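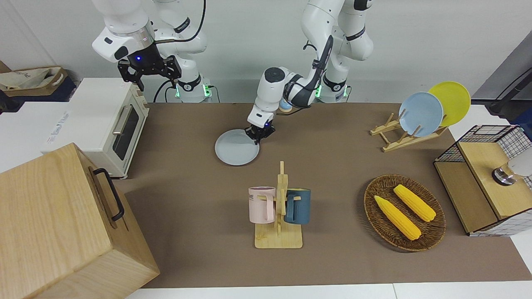
Pet product labeling: what changes for members in July

The revised labeling guide for pet clothing and accessories was sent to all member shops in May 2020 and applies to stock ordered from July onward. Stock already on the shelf can be sold through with the old tags.

The main change concerns sizing. Garments for dogs and cats must now carry a chest measurement and a back length, both in inches, on the sewn-in tag. Breed names alone are no longer accepted as a size. Kendra Dufour reviewed 70 returned garments for the group and found that 53 had been sent back for poor fit. Most of those were tight across the chest or behind the front legs.

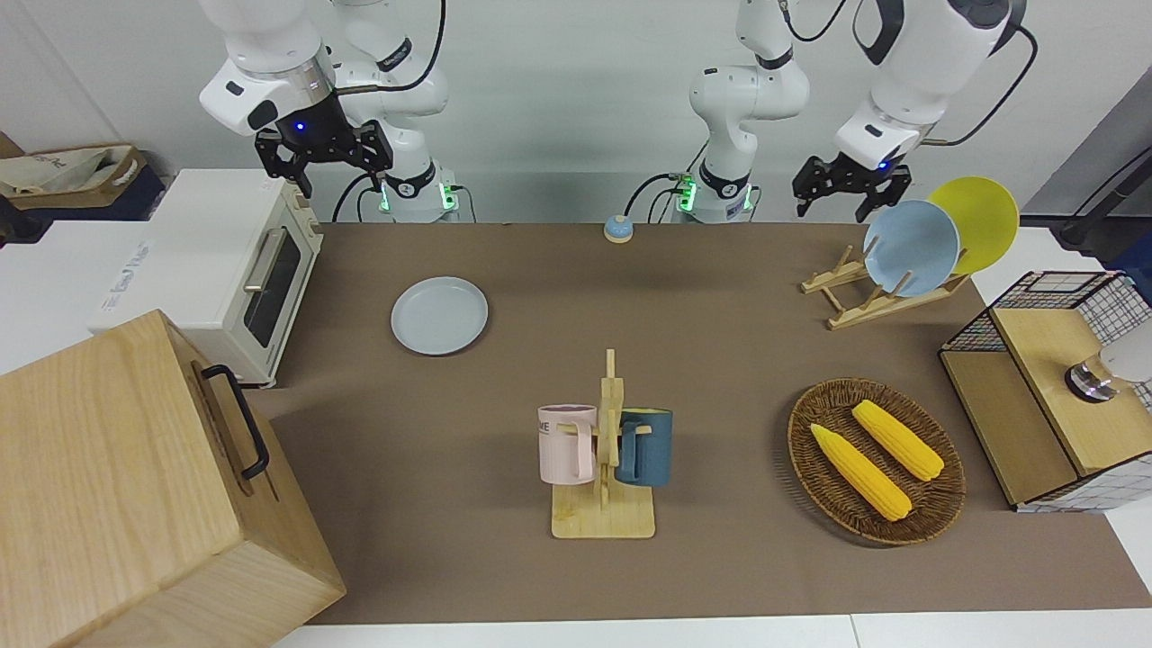 The second change covers small parts. Buttons, bells, sequins and glued trim must stay attached under a steady pull of 19 pounds. Items that fail may still be sold if the part is removed and the tag is corrected. Elastic chin straps are treated as a separate class, and the limits for them are in Annex B. Hats for cats are not covered by Annex B and should be held back until Balthasar Reisinger circulates the addendum.

Suppliers have responded at different speeds. Vuvent has confirmed new tags for its full line of coats and harness covers. Gruvard will relabel coats first and seasonal costumes later, with no date given for the costumes. Prendanby has asked whether reversible garments need two tags. They need one, placed at the neck seam.

Shops ordering fewer than 2000 units a year may use printed swing tickets in place of sewn tags for the first season. The ticket must give the same two measurements, the fiber content and the washing temperature. A ticket that gives only small, medium or large will be treated as missing.

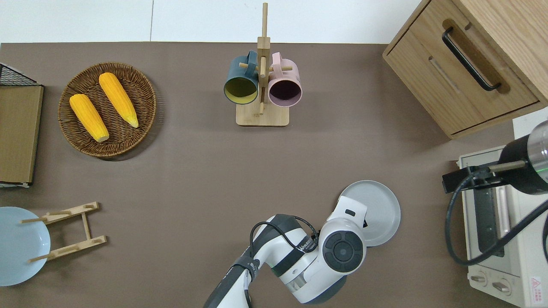 Two corn cobs in a woven basket, near a wooden mug tree.

Questions on sizing go to Kendra Dufour. Questions on trim and straps go to Balthasar Reisinger, with the supplier name and style number in the subject line.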